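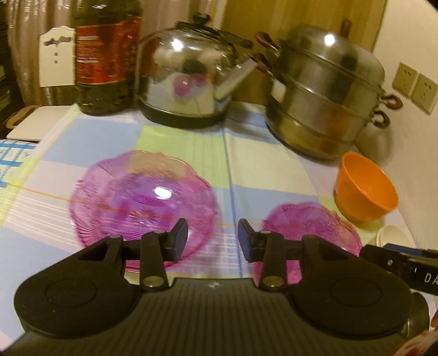

Noel Yap wrote in June to ask whether the hand-held grippers should have been recalled on the first report of a pinched finger, and whether collection teams could trust the ones now going back into homes. The question deserves a full answer, and this item sets out what the Siltel safety office has established so far.

The fault concerns the closing movement of the two jaws. In normal use the operator squeezes the handle, the jaws come together on the object, and they open again when the handle is released. In the reported cases the jaws stayed closed after release and then sprang open without warning. Three units behaved this way within the same month. Two of the reports involved dropped glassware. The third involved an operator who had reached in with her free hand to clear the jaws and was pinched across the fingertip when they moved. The injury was minor and was treated on site.

The workshop, led by Fung-ping Chou, took all three units apart. Each showed the same wear at the hinge on one side. A thin burr had formed where the arm turns against its pivot, and under a firm grip the burr could catch and hold the arm in place. Light loads did not produce the effect. Heavier or slippery items, which lead operators to squeeze harder, did so repeatedly on the bench. The burr could not be seen with the gripper assembled, and for this reason the weekly visual check had passed all three units.

A service life of 3000 closing cycles had been set for the hinge when the grippers were first issued. The log for the unit in the injury report showed that it was well past that number. The logs for the other two were incomplete. The office regards this as the more serious finding. A worn part is to be expected, but a worn part that remains in service because its count was never entered is a failure of procedure, and the responsibility rests with this office as well as with the teams.

A total of 11 grippers were withdrawn from the Sotum and Bukier household programs while the inspection was carried out. Five needed new hinge parts, including the three already reported. The remainder were cleaned, measured and returned. Collection in kitchens and dining areas was suspended during this period, and the table-clearing tasks were moved to later in the schedule. Households that had set aside time for a visit were informed by telephone, and we thank them for their patience.

On Mr. Yap's first point, the office accepts that the withdrawal should have come sooner. The first dropped bowl was entered as operator error. The second was entered the same way by a different reviewer, and the two entries were not compared until the pinch was reported. Hsin-yi Lui has since taken over the review of all drop reports, so that repeated events on similar units will reach one desk. Any drop that takes place after the handle has been released is now treated as a possible equipment fault from the outset.

The following rules apply to all hand-held units with immediate effect.

Operators must not place a finger between the fingertip pads for any reason while the unit is in hand. If the jaws fail to open, set the gripper down on a flat surface, step back and call the shift lead.

The jaws must be opened and closed fully before each session, first without a load and then on the rubber test block. A delay in opening, however brief, is grounds for removing the unit from use.

Cycle counts must be entered at the end of each session. A unit without a current count may not leave the store.

Glass and ceramic items may be used only with units inspected after the withdrawal, and should be lifted no higher than is needed to move them across the table. Kettles and pots must be empty and cold before a session begins, with no exceptions for items that are not part of the task.

Wai-kit Lau will hold a short refresher for shift leads at the Ko building - attendance is required before a team may draw a repaired unit. Those who have already completed the bench test with the workshop need to attend only the second half, which covers the new drop report form.

The workshop is still measuring wear on the replacement hinges, and no revised service life has been set. Until one is issued, the existing limit stands. Reports of stiff or uneven jaw movement should be sent to Man-lok Cheng at the equipment store, with the unit number and the most recent cycle count.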